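Ticket 541 – Booking calendar shows every slot one hour early
Product: Plavby scheduler
Opened by: Anju Joshi
Status: waiting on support

Hi again! Me with the calendar problem. I tried what Clellia suggested in the last reply (clear the cache, log out on all devices, log back in) and it helped for maybe a minute. Then I refreshed and everything slid back an hour.

Here's where I've got to so far, in case it saves you some digging.

The phone app is fine. It's only the web version, and only the week view – the day view has the right times. I checked in two browsers and got the same thing in both.

The time zone in my profile was correct. The one under Location settings was not! It was still set to whatever we had before the move in September. I fixed it, hit save, got the green check mark, and when I reopened the page it had gone back to the old one. I've done that 7 times now and it never sticks.

Next I exported the bookings to look at the raw times. 63 rows, and the start times in the file are all correct, so I'm guessing the data is okay and the week view is just reading the wrong setting?

One more thing that might matter: we have the Detard add-on for reminder emails. I switched it off at 4:15 pm, tried saving the location again, and no luck. It's back on now because I do need the reminders to go out.

My colleague Baranauskienė has the same admin rights as me and gets the same result on her own login, so I don't think it's my account.

Could somebody change the location time zone from your end? I'd rather not re-enter every booking by hand if I can help it – more than half of them repeat weekly.

Attachments (2) 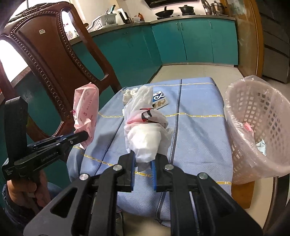
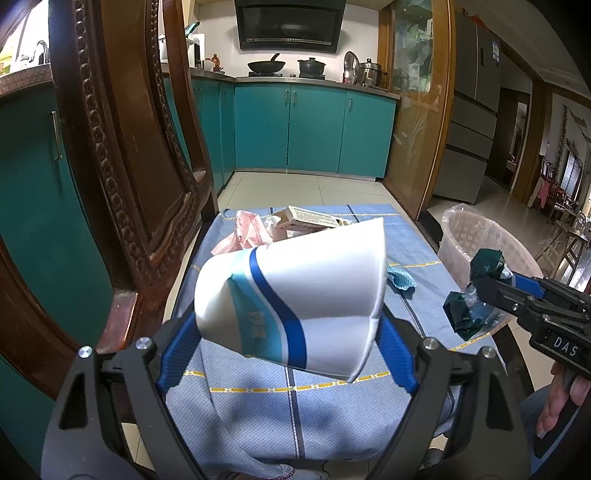
Plastic bag first, then the paper cup, both over the blue tablecloth.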